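The front room at Olteanu is used for arranging flowers, and the studio's lead arranger keeps it plain by choice. The walls are pale, the blinds are white, and the table is cleared each morning in May, the busiest month of the year. "A crowded table leads to crowded bouquets," the arranger said. "I want to see the stems and very little else." 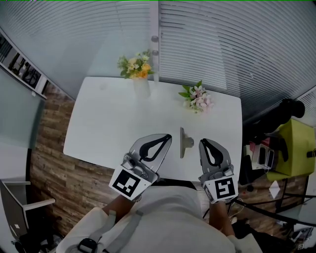
Yellow and orange flowers in a vase, with pink and white blooms laid on the table.

The studio supplied 3,258 arrangements last year, 700 of them to the offices of Zesteo. Most begin with a single strong color. Paler flowers are set to one side until the shape is settled — a habit the arranger learned in an earlier post at Brirnix. "You can always add pink," the arranger said. "Taking it out again disturbs everything around it."

Light is the other concern. The slats are adjusted several times a day, and yellow is judged twice, once by the window and once under the ceiling lights. 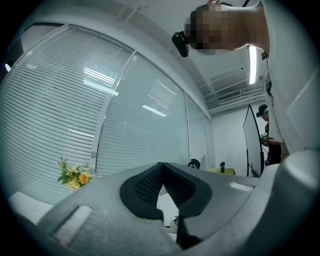

Yellow roses beside the blinds in the front room.

Asked about roses, the arranger was brief. "Leave the foliage on above the water. People cut away far too much."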